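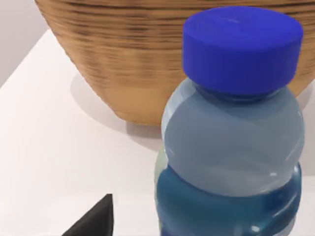
GFCI outlet trips overnight with nothing running

Posted in Home Electrical by Oriana Bustos

The kitchen in my rental has one GFCI outlet at the end of the counter, and it protects three ordinary outlets further down the same wall. Since October it has been tripping at night. I find it tripped at 6 a.m., press reset, and it holds all day.

What I have done so far:
Replaced the GFCI with a new Gronden unit. Same behavior.
Checked the breaker in the panel. It has never tripped.
Unplugged everything on the counter for two nights. It tripped on the second night anyway.

The house is 18 years old. The landlord says the device is "too sensitive" and wants to put a plain outlet in its place. I would like to know what to measure before I agree to anything.

Adesuwa Adebisi

Do not let him swap it for a plain outlet. Kitchen counter outlets need GFCI protection, and a second device doing the same thing points at the wiring or at something still connected.

A GFCI compares current on the hot and neutral conductors and opens when they differ by a few milliamps. The breaker responds to overload and short circuits, so it will not react to a leak that small.
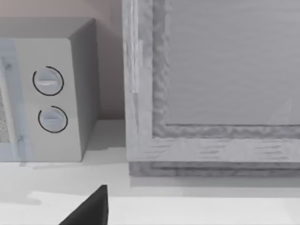 Start by separating the line side from the load side. Turn off the breaker, confirm with a tester that the box is dead, and take the two load wires off the GFCI. Cap each one separately. Leave the line wires on, restore power, and wait several nights. The outlets down the wall will be dead during this.

If it still trips, suspect the device, its line connections or moisture in that box. If it holds, the leak is downstream. An electrician can then test the disconnected cable for insulation resistance at 500 volts, with nothing plugged in and all electronics off the run. A regular multimeter will not find a marginal fault – its test voltage is too low.

Also check whether an outdoor outlet is fed from the same load terminals. Night-only trips in the fall are often condensation in an exterior box.

Skinner

Had this. It was the porch outlet, water in the box. New gasket and cover, 60 dollars with labor.

Oriana Bustos

Update. Load wires capped for five nights, no trips. There is an outlet on the back step that goes dead with the counter ones, which I had not connected to this. The inside of the cover is corroded. I have sent the landlord the results and asked for an electrician. The load side stays disconnected until then.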